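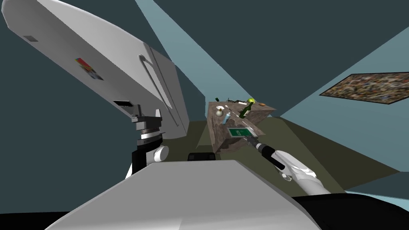
Leklow is the simulation club of Brasteseck College, open to students in the sixth form and to first-year engineering apprentices. We write and test control software for two-armed robots, and nearly all of that work is done in a simulator. The standard practice room is plain: dark teal walls, one painting, and a table with a bottle, an apple and other small things on top. A typical task concerns the flat green card at the front edge of the table, which the right gripper has to meet with its fingertips without disturbing anything behind it. Members spend most of their first term on tasks of this size.

## What the club does

The club has 23 members this year, working in pairs or alone. Each term has one set task, and all members attempt it with the same robot model and the same room. Code is kept in a shared store and every change is read by one other member before it goes in.

Work falls under these headings:

- **Arm motion.** Planning a path for each arm, checking it against joint limits and against the robot's own torso.
- **Grasping.** Choosing where the fingers should meet an object, at what angle, and how far they should close.
- **Vision.** Finding objects from simulated camera views, including views taken from the wrist.
- **Scene building.** Placing furniture, objects and lights, and setting mass and friction for each item.
- **Logging and test.** Recording runs, sorting failures by cause and keeping the test set in order.

New members start with logging and test. They learn the file layout and the common faults before they write any motion code. Those who have already used Python can usually move on after half a term.

## The simulator

We use a simulator set-up called Saludo, put together by earlier members from open parts and kept up by the club. It runs on the college workstations and, with the picture quality turned down, on most laptops. A run can be paused, stepped forward or replayed from its log.

Each scene can be viewed from several points. The main views are from the head, looking over the torso towards the work, and from the wrist, looking along the gripper. The wrist view is the more difficult of the two for vision work. It loses sight of the table easily, and large areas of plain wall give the software few features to match.
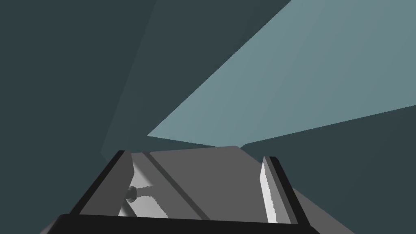 *View along the gripper, fingers apart and nothing held.*

Views like this one are kept in the test set on purpose. A program which reports an object between the fingers when the space is open has failed the check, whatever it does later in the run. Flat surfaces in two or three similar shades are also useful for finding errors in edge detection, in particular where a pale surface narrows to a point near the gripper.

Lighting is set by the scene file. Members may change it during development, but the set task is always marked under the original lighting.

## How work is marked

The club's task record currently holds 1,969 logged runs. Each has a seed number, a scene file, a software version and a result. Runs with missing fields are removed at the end of term.

A result is one of four types: complete, incomplete, stopped by collision, or stopped by time. Members are asked to add a short note to any run stopped by collision, stating which part of the robot was involved and at which step. "Arm hit table" is not enough. "Right forearm, table front edge, step 410" is.

The best completion rate for the card task stands at 97 per cent over the full test set. The remaining failures are mostly cases in which the card starts at a sharp angle to the table edge and the wrist has to turn further than the planner allows. A fix is being worked on. It slows the approach, and we have not yet decided whether to accept that.

## Competition

Leklow enters the Sorier Challenge, a simulated handling contest for schools and colleges, held each July. Teams submit code and the organisers run it on scenes the teams have not seen. The club may enter 2 teams. Places are given on the basis of work logged during the year, and at least one member of each team must be new to the contest.

Preparation takes up most of the summer term. During that period the shared store is closed to new features from half term onwards, and only fixes are accepted.

## Meetings and equipment

The club meets in the computing block at 4.15 pm, twice a week in term time. The first meeting of the week is for code reading and planning. The second is for running and logging, and members may stay until the block closes at 6.30 pm.

Workstations are provided. Members who bring a laptop should install Saludo before their first meeting - the install notes are in the top folder of the shared store, and the object files take a long time to download on the college network.

There is no fee and no entry test. Some knowledge of vectors and angles is helpful, and the club keeps a set of worked sheets for students who have not covered them.

## Joining

Students may join at the start of any term. Forms are held at the computing office and should be returned by the end of the second week. Apprentices need a signature from their workplace supervisor if meetings fall within working hours.

Questions about the club, the task record or the use of Saludo by other schools should be sent to the computing office, marked "Leklow".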